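4.2 Does a redesign bring readers back?

Much of the advice given to people who run personal blogs rests on the belief that a fresh layout brings readers in and keeps them. Our survey gave us little reason to share it. Of the 300 blogs in the Adcombe sample, most had changed their theme at least once, and nearly all of their owners told us the change had been worth the money. When we asked what they meant by this, the answers were mostly about how they themselves felt on opening the page. That is a fair thing to pay for, but it should not be reported as growth.
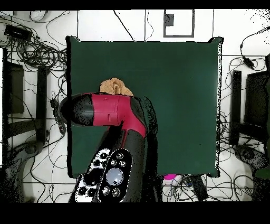 The visit counts tell a duller story. Owners who bought a ready-made theme from Delen saw a short rise in the week of the change and then a return to the old level, usually within 30 days. The rise itself is hard to read. Almost every owner wrote a post to announce the new look, and many shared that post more widely than they would share an ordinary one. A visitor who comes to look at a new header has been counted, but we doubt that such a visitor should be called a reader.

Custom work did no better on this measure. The Chuang group, who had all paid a designer for a full layout, posted more often in the month after the change, and it is tempting to credit the design for that. We are wary of doing so. People who have just spent money on a blog are likely to be people who already meant to write more. Without a set of owners who wanted a redesign and were made to wait for one, we cannot pull the two apart, and neither can the earlier studies that claim to have done it.

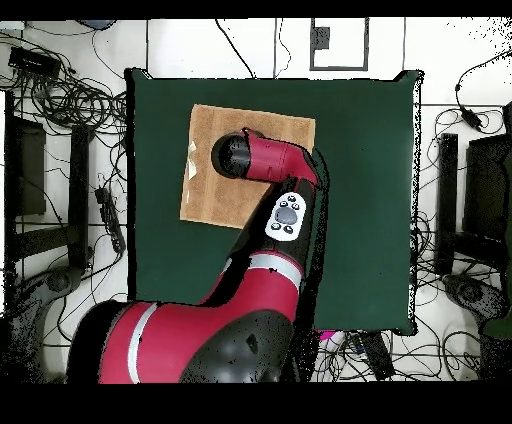

Figure 6. A red and black robotic arm reaching over a dark green mat, its black end cap above a flat piece of brown cardboard.

The visit counts also leave out blogs that closed. Between June and the end of the study, 10 blogs in the sample stopped posting altogether, and some of these had been redesigned shortly before. Bunavden, the visit counter used throughout, drops a site once it has been silent for a month, so the later counts are taken only from those that lasted. Any gain seen there is flattering.

One result did hold up under each of our checks. Pages that loaded faster after the change kept slightly more of their visitors -- but this was just as true of owners who had only removed old badges and sidebar buttons, at no cost. We would want to see it repeated on a larger sample before advising anyone to spend money on the strength of it.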